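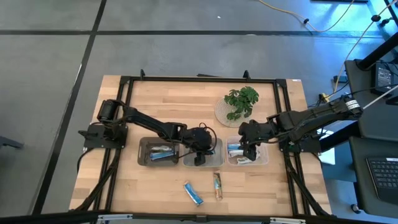 Posted by slowroad_mirka, Thu 30 March
Forum: Overland and long distance buses

Day bus or night bus from Stanine to Skurkirar?

Hello all. In October I will travel from Stanine to Skurkirar by road, 466 km according to the operator. Wiremetti has one bus in the morning and one in the evening, and the fare is 138 for both, so the price does not help me to decide. I would like to see the pass in daylight, but everybody in my guesthouse group says the night bus is more comfortable. I have a large backpack and I get a little sick on bends. Which one did you take, and would you take it again?

gravelpits
Night bus, every time. It has 27 seats and they go back quite far. You sleep, you wake up by the river, you have saved a hotel. The pass is nice but you see it for twenty minutes and then it is trees again.

tentpeg_77
I do not agree with gravelpits. I have done both and the day bus was the best day of my trip. After the pass you come down through the pine forest and then suddenly the land is flat and yellow with hardly a tree on it. At night you pay the same money for a black window. Also the driver of the night bus stops at the Rattanakul rest house with all the lights on, so you will not sleep through.

gravelpits
One stop. I slept before it and after it.

slowroad_mirka
Thank you both. How long is the stop in the daytime, and is there a real meal? I read an old post that the kitchen at Rattanakul closes early when the season is finished. 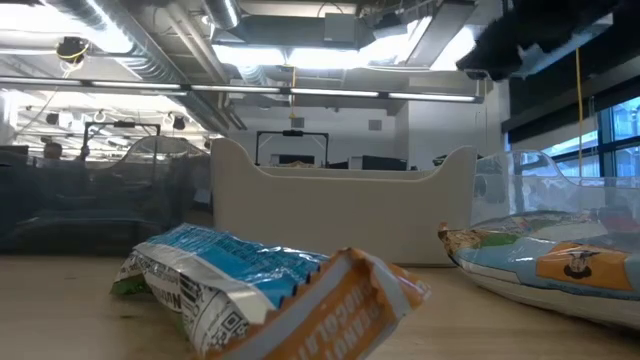
tentpeg_77
The day bus stops for 40 minutes and when I went there was soup, rice and tea. In October I would not count on the kitchen, so buy food in Stanine the evening before, in the shops behind the bus yard. The space under the seat is small and the big backpack goes in the hold, where you cannot reach it. A puffy bag like the blue and white one on the right takes half of your day pack, so I would bring things in flat wrappers, and some dry bread for the bends. Sit on the left side if you can.

kettleandmap
Left side, are you sure? I had the right side and the valley was all on my side until the top.

tentpeg_77
Until the top, yes. After the top it changes, and the second half is longer. But it is a matter of taste.

kettleandmap
Fair enough. For the sickness I would say seat 2, just behind the driver, and more important than left or right. Ask for it when you buy the ticket at the Wiremetti window. By telephone they would not reserve a seat for me.

slowroad_mirka
I have decided for the day bus – sorry, gravelpits. I will go to the window one day before and ask for seat 2. Does anybody know if they accept cards there?

kettleandmap
Cash only when I was there.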